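Informe de avance para Galtier – proyecto Merkulero, junio

1. Recogida de superficies
Seguimos con el mueble gris de tres cajones, ¡y da gusto trabajar con él! Encima, dos bolsas de patatas y una botella de plástico vacía.
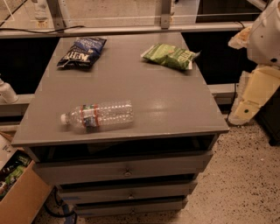
2. Envases pequeños
Llevamos 238 recogidas de las 327 previstas. Los vasos transparentes eran lo que más ganas teníamos de probar – Aniela Kubiak ya prepara la lista de julio.
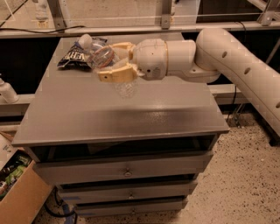 Vaso de plástico suspendido sobre el mueble gris, con más envases al lado.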